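Ticket 227: Sourdough starter gone flat after move to new kitchen
Board: Vivalell Home Baking Help
Opened by: Giuliana Arango
Status: Solved
Opened: Dec 3, 2021

What's wrong

Hello all! I've had a rye starter going since March and it has been an absolute joy, doubling like clockwork and lifting every loaf I threw at it. Then we moved to the Gornen flats and it has more or less stopped. It bubbles a bit, smells sharp (nail varnish, nearly) and gets to maybe a third of the rise it used to. The last two loaves came out like doorstops. We ate them anyway, toasted, with a lot of butter, and they were lovely in a dense sort of way, but I'd really like my airy crumb back.

Setup

Starter: wholemeal rye, equal weights flour and water, fed once a day in the evening.
Flour: Quintero stoneground, same as before the move.
Water: straight from the cold tap. Before the move it went through a filter jug, which is still in a box somewhere.
Container: tall glass jar, lid resting on top, not screwed down.
Place: worktop beside the window. The old kitchen had a boiler cupboard and the jar lived on top of that.
Dough: 600 g white flour per batch, shaped and proved in a cloth-lined basket, but mixed by hand in a wooden bowl when I'm only doing a small one. I love mixing in wood, it feels so much nicer than steel.

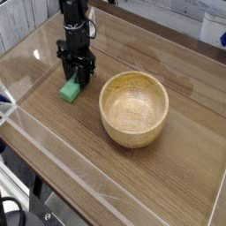 What I've tried so far

1. Fed it twice a day for two days. A little more life, then back to sulking.
2. Swapped half the rye for strong white. It went runny and I couldn't tell whether it had risen or not.
3. Changed the jar for a clean one. No difference at all.
4. Put it in the oven with the light on overnight. Best result yet! It nearly doubled, but by morning it had collapsed and had a grey liquid on top.

I'm attached to this starter and would rather rescue it than begin again. Any ideas welcome, including daft ones.

Reply from So-ying Hsu

Lovely clear write-up, thank you! Number 4 is your big clue. It rose when it was warm and then ran out of food, so the yeast is alive and hungry. My money is on temperature first and feeding ratio second.

Could you tell us:
- what the worktop temperature is first thing in the morning
- how much old starter you keep when you feed
- whether the tap water smells of chlorine

Please don't change anything yet. It's so tempting to fix five things at once and then you never find out which one did it.

Update from Giuliana

Right, I borrowed a thermometer. The worktop is at 15 degrees when I get up, which explains my feet as well. I keep whatever is left in the jar after baking, so usually a good half of it, and then top up with flour and water. I have never weighed the leftover bit. The tap water has a faint swimming pool smell if I run it hard.

Reply from So-ying Hsu

There we go! Fifteen degrees is chilly for a starter that grew up on top of a boiler. Keeping half the jar means it gets a small meal for a very large family, so it goes sour before it goes bubbly. The nail varnish smell fits with that too.

Try this for 5 days:

Step 1. Take 20 g of starter and put it in a clean jar. Use the rest in crackers or pancakes (rye pancakes are wonderful with a bit of grated apple).
Step 2. Add 60 g flour and 60 g water. Fill a jug from the tap, leave it out overnight and use that. Letting it stand can help if it's plain chlorine, but some supplies use a kind that doesn't go off so easily, so dig out the filter when you can.
Step 3. Stand the jar in a cool box with a bottle of warm water beside it, lid closed. You want 24 to 26 degrees.
Step 4. Put a rubber band round the jar at the level of the fresh mix and write down when it peaks.
Step 5. Feed again once it has peaked and just begun to sink. Go by the jar for this one and ignore the clock.

Update from Giuliana, second day

Peak at eleven hours, a bit under double. The smell is already milder, more like yoghurt. The cool box trick is brilliant, I've had to change the bottle morning and evening but that's no bother.

Update from Giuliana, fourth day

Peak at seven hours and properly doubled! The top is domed and when I pulled it back with a spoon it was full of webby strands underneath. I couldn't wait and mixed a small dough with it. Does the wooden bowl matter, by the way? I rinse it in hot water and let it dry on its side, no soap, and it did cross my mind that something might be living in the grain -- good or bad.
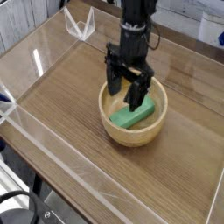 Sheyla Bermúdez wrote that she has mixed in wood for years and never had a starter suffer for it, as long as the bowl is scraped clean and dried all the way through before it goes in the cupboard. She uses a drop of mild washing-up liquid when dough has dried on, and rubs in a little food-safe oil when the wood starts to look thirsty. She also asked whether the starter itself was ever kept in the bowl, as an open surface that wide would form a crust.

Update from Giuliana, fifth day

No, the starter only ever lives in the jar, so that's one worry gone. Peak at six hours today. The small loaf came out of the oven with an ear on it! An ear! It's a touch pale because I lost my nerve and took it out early, but the crumb is open right to the edges and it tastes like it did in the old kitchen. I'm so pleased.

Closing notes (So-ying Hsu)

Cause: cold worktop, plus too much old starter carried over at each feed. Water possibly a small part of it -- not tested separately.
Fix: 1:3:3 feeds by weight, kept at 24 to 26 degrees, fed just after the peak.
Still open: Giuliana will try filtered water against jug water once the filter turns up, and post the peak times under this ticket.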